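Vilisthorpe Robotics Short Course
Handout 4: House rules for the two-arm bench
Revised 2020-01-18

I've rewritten this one because the old version ran to 30 clauses and I doubt anyone got past the second page (I wrote it and I skimmed it!). Read it before your first session on the drinks task, and bring it with you.

Start with the pendants. Two arms means two red stops, and I want a person within reach of both whenever the drives are live. No leaning over the paper to nudge a lemon slice, even if the arm looks parked.

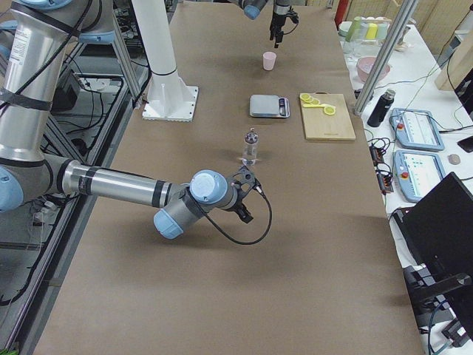
Speed is the other thing I nag about. We cap it at 80 mm/s for anything new, and you can ask me to lift that once you've got 30 clean runs in the log. Clean means no stops and no drips near the power strip.

Next, layout. Scale in the middle, cup on the scale, board at the front, and keep your liquids well clear of the arm bases. Tare with the cup on. If you shift anything between runs, write it down, or your weights won't compare with the Pristdale group's.
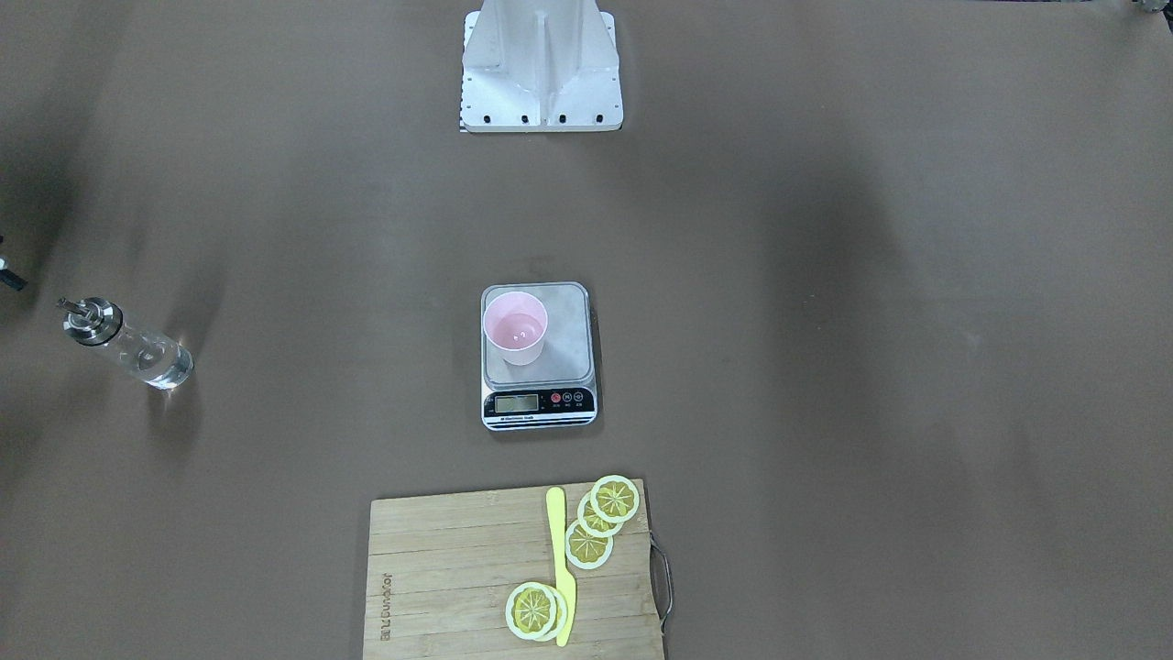
One reader of the last handout wrote in to say the tare rule is fine but the log sheet needs a column for which arm holds the cup, as the Long procedure has it. Fair call, I've added one. Fill it in, please.

For the pour itself, keep the two grippers in separate zones until you've stepped through the whole path slowly. Watch the cables as well as the fingers. A loop of cable will find a cup long before the gripper does.
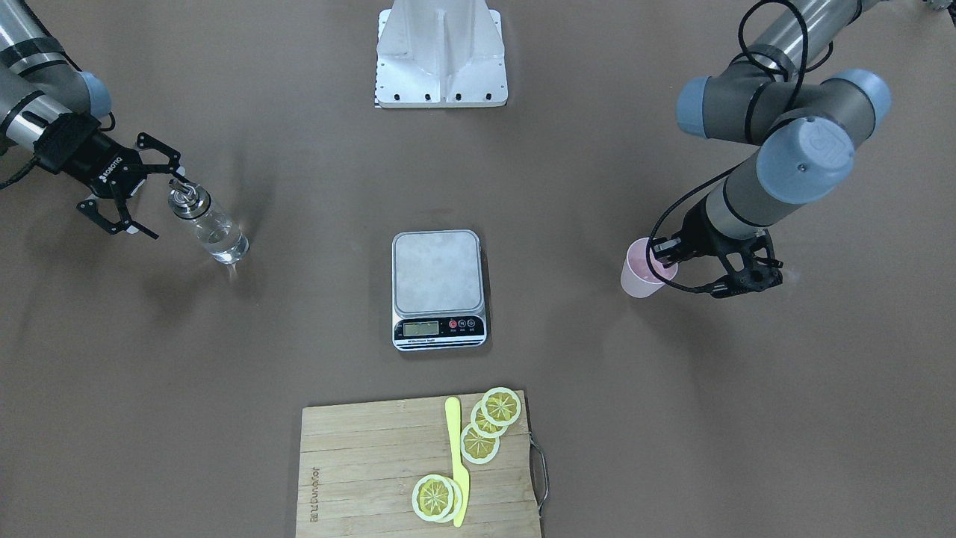
Before you leave

Drives off, pendants back on the white table, lemon in the green bin. Logs go in the Pastenetti folder under your group's colour.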